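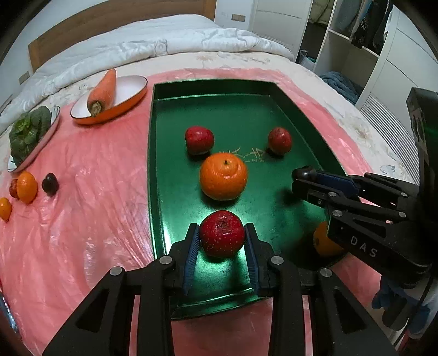

Fruit on a Green Tray

Welcome to the gallery for July. Every summer our household group, Joketti, makes a few pages about sorting food at home, and this time the subject is fruit. Our kitchen has one narrow counter, and when all the fruit is out I cannot put down even a cup. So I took everything to the bedroom, where the bed is the largest flat place we have. First a sheet of pink plastic over the bedspread, then the tray, then the fruit. My grandmother did the same with plums, on newspaper.

Click any picture to see it bigger. The page about jars and lids will come in August.

The sheet before the tray is full. I like to keep the fruit in a row on the plastic and move it over piece by piece, so that I look at every side of it. Vegetables stay on their own dishes and do not go on the tray at all.

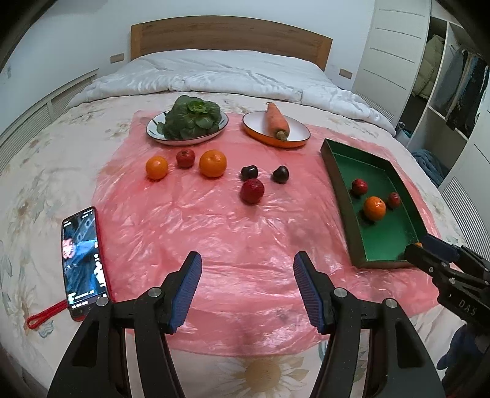

Apples, oranges and plums on the pink sheet, with the bok choy and the carrot on their dishes.

A word about the plastic. It is a simple table cover from the roll, 90 cents for one meter, and I bought more than I needed. It makes wrinkles and small fruit likes to roll into them, but it wipes clean with a damp cloth. I fold it in the wardrobe after use. Muthoni Nyamweya wrote to me that she prefers an old cotton tablecloth. For apples I agree with her, for plums I do not, the stains are too difficult.

Mixed colors, large and small together. 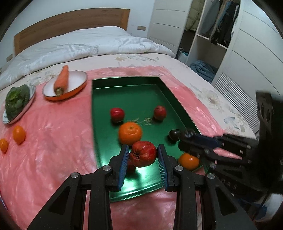 Text and selection by Agnes Isaksson
Jul 15, 2023 | Gallery 141

When the tray holds many kinds, I put the big round ones first and the small ones go in the spaces. Plums should be near the side where I stand, as they are the first that we eat. Tangerines can wait. The smallest orange ones I leave outside on the plastic until the end, otherwise they hide behind the apples and I forget them.

For the tray itself I have had many questions. It is green, with raised sides, and it has gold Chinese characters on the bottom. I found it in the Kasprzak shop, on the shelf with serving things, and the price was less than for a plain one. The shine shows every finger mark, but I do not mind it.

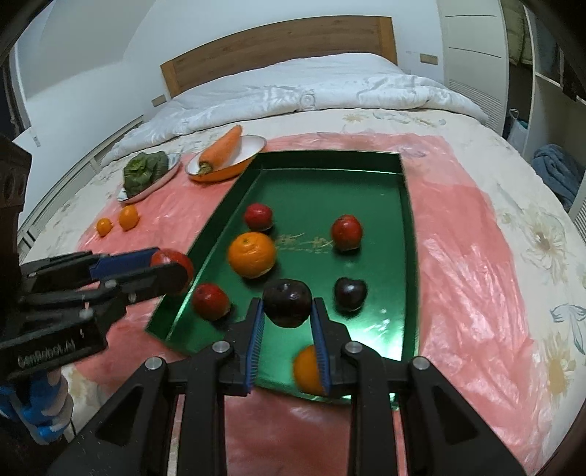

I have tried also a basket, and the fruit at the bottom became soft before I saw it. With a flat tray all is in one layer and I can see what must be eaten today. An apple with a dark place near the stem goes to the pot the same evening, with a little cinnamon.

Comments are open under the gallery. Last month's page about potatoes received 309 visits and over 542 for the one about onions, so thank you.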